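Collecting in simulation, second month

I wrote in February that I will stop collecting new examples when I have enough. This was a naive sentence. I have 1360 episodes on the disk now, and after my cleaning script there are 1269. The others had a frozen arm, or a missing action file, or I simply fell asleep on the controller.

Everything is recorded in the simulated room, which I call Tillberg in my folders. It has a brick floor, dark walls, and objects which I change between sessions. The spaceship model is my favorite, because the panel is flat and wide and the policy has no idea where to hold it. I always begin the approach with open fingers, and slowly.
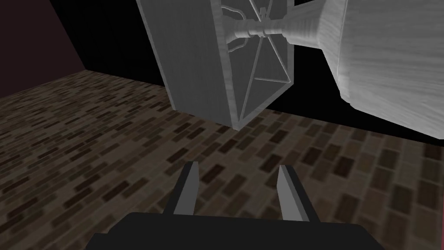
Why not let a script generate all the examples, when the room is simulated anyway?

I tried this with 30 scripted episodes, and the motion was too perfect. The learned policy copied the straight path very well, but after a small error it did not know how to come back. When I drive by hand I make small mistakes and correct them, and these corrections are what it needs to see.

Emiliano Cabral wrote to me that I should also vary the starting pose more. He is right. My first sessions all started from nearly the same position, and I could see it in the plots immediately. Now I move the base and turn it before every episode, also when it is annoying – and it is annoying, the reset takes longer than the task.
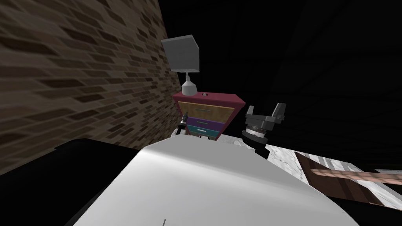 The other thing I changed is the labels. Before, I wrote one sentence for a full episode, for example "open the drawer". Now I split it into 3 parts: approach, contact, pull. Javiera Alarcón checked a part of them and she disagreed with me mostly on where contact begins. We decided that it begins at the first frame with force on a finger, even if the grasp is bad.

Next I will train again with the new labels and the same seed.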